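Wallpaper in a rental: paste or peel and stick?
Home & Walls > Paper and Paint
167 views

mothballed_marge
Moving into the upstairs half of a house on Vaughan Street in November and the living room is the color of old teeth. Landlady says I can paper one wall if it comes off clean. I want flowers. Big ones. Peel and stick, or do it properly?

ballham_bob
Properly. Peel and stick is a sticker. You are a grown woman asking if you should put up a sticker.

Wovley
Bob papers a hallway once every 20 years and has opinions for the other 19. I've had peel and stick in my kitchen through 2 summers and it's fine. Clean the wall, let it dry overnight, start from the top, and don't pull it tight or it shrinks back and shows you the seams.

ballham_bob
It lifts near the stove. You posted about it lifting near the stove.

Wovley
One corner, Bob.

dgwynne
Bigger question is how big the flowers are. Large repeats eat paper. I bought what the calculator said for a 100 square foot wall and ran out just left of the window, with half a lily going nowhere.
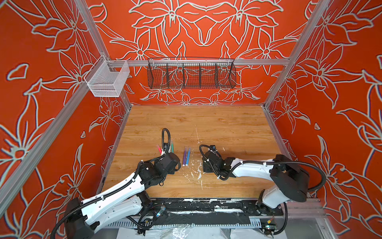

Also get every roll from the same batch. I ordered the extra one later and it came a shade pinker. My husband can't see it. I see it from the street.
– Delyth Gwynne

mothballed_marge
How loud is too loud? I'm looking at one called Barnum and it does live up to the name.

Wovley
One wall, go as loud as you like. Four walls and you'll be eating dinner inside a Hawaiian shirt.

ballham_bob
Disagree. One wall looks like you ran out of money. Do them all or do none.

mothballed_marge
I have run out of money, Bob. A decorator quoted me 800 to do it with paste and that was before the paper.

dgwynne
800! For one wall? Get a sample, stick it behind the couch and leave it a month. Then peel it off and look at the paint underneath. Old flat paint comes away with it, and so does your deposit.

ballham_bob
On that we agree. I still say paste.

mothballed_marge
Sample ordered. Bob, I'll send you the leftovers for your hallway.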